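Restoring hand function after stroke: progress report, second funding period

Prepared by Kartini Pasaribu for the Tillum programme office
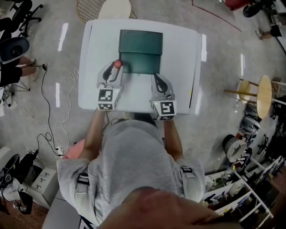
Recruitment closed in November with 204 participants enrolled at the Flollberg and Bawa sites. The target in the grant agreement was 200, so no extension is requested. All participants were between three and 12 months after stroke at enrolment and had some remaining movement in the wrist and fingers.

Participants in the treatment arm receive low-level electrical stimulation of the median nerve during supervised hand exercises. Those in the control arm do the same exercises with the electrodes fitted and the current switched off. Each session lasts 50 minutes. By the end of the period 1,695 sessions had been delivered and logged.

Withdrawals stand at 4, all from the Bawa site. Two participants moved out of the area, one was readmitted to hospital for an unrelated chest infection, and one gave no reason. Skin redness under the electrodes remains the most common complaint. It has been mild in every case and cleared within a day. No serious adverse event has been linked to stimulation.

Results by treatment arm remain blinded and are not reported here. Grip strength and timed peg tests are being entered at both sites, and double entry has been introduced after the first audit found transposed left and right hand scores in the Bawa records. Pacita Soriano has corrected these against the paper forms. The audit will be repeated before the database is locked.

Spending is within budget except for electrodes, which went over because the packs cannot be resealed once opened. A smaller pack size has been ordered. The underspend on travel covers the difference, and we ask the programme office to approve the transfer between headings.

Work planned for the next period:
Complete the remaining treatment sessions at both sites
Begin six-month follow-up visits at Flollberg
Submit the statistical analysis plan to the steering group
Renew the ethics approval for Bawa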